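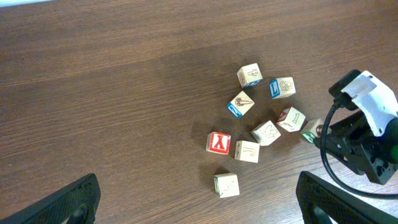

Buchstabenwürfel aus Holz mit farbig gerahmten und gezeichneten Motiven

Terevus nimmt Holzwürfel »Neler« ins Programm

Montag, 11. Juli 2022. Terevus erweitert das Sortiment für Kindergärten und Grundschulen um den Buchstabenwürfel Neler. Die Auslieferung an den Fachhandel hat im Juni begonnen. Den Vertrieb in Tschechien übernimmt Havlíček, für Spanien ist Collell zuständig.

Die Würfel werden aus unlackiertem Massivholz gefertigt und auf allen sechs Seiten bedruckt. Das Motivprogramm umfasst Großbuchstaben, Ziffern und Strichzeichnungen. Ein Teil der Buchstaben steht in einem roten, blauen oder grünen Rahmen. Die Zeichnungen sind einfarbig braun ausgeführt, damit sie sich von den Buchstabenflächen absetzen. Insgesamt liegen 161 Druckmotive vor.

Neler wird lose im Baumwollbeutel oder als Gruppensatz mit 60 Würfeln geliefert. Die Erstauflage beträgt 3.000 Beutel. Einzelne Würfel können über den Fachhandel nachbestellt werden, die Mindestmenge liegt bei 10 Stück.

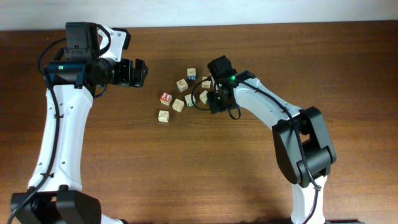
Aus dem Fachhandel kam der Einwand, ein unlackierter Würfel verschmutze schneller als ein lackierter und lasse sich schlechter reinigen. Collell verweist dazu auf die Pflegehinweise: Die Flächen seien mit einem leicht feuchten Tuch abzuwischen und anschließend an der Luft zu trocknen, stehendes Wasser sei zu vermeiden. Für den Einsatz in Krippengruppen prüfe man zusätzlich eine geölte Ausführung.

Kanten und Ecken sind gebrochen. Der Druck wird direkt auf das Holz aufgebracht, Abweichungen in Maserung und Farbton sind materialbedingt und kein Reklamationsgrund. Die Lagerung sollte trocken und ohne direkte Sonneneinstrahlung erfolgen.

Datenblatt, Motivübersicht und Preisliste sind bei Terevus auf Anfrage erhältlich. Muster werden an Fachhändler und pädagogische Einrichtungen abgegeben, solange der Vorrat reicht.

Abdruck honorarfrei, Belegexemplar erbeten.
Pressekontakt: Terevus, Abteilung Lernmittel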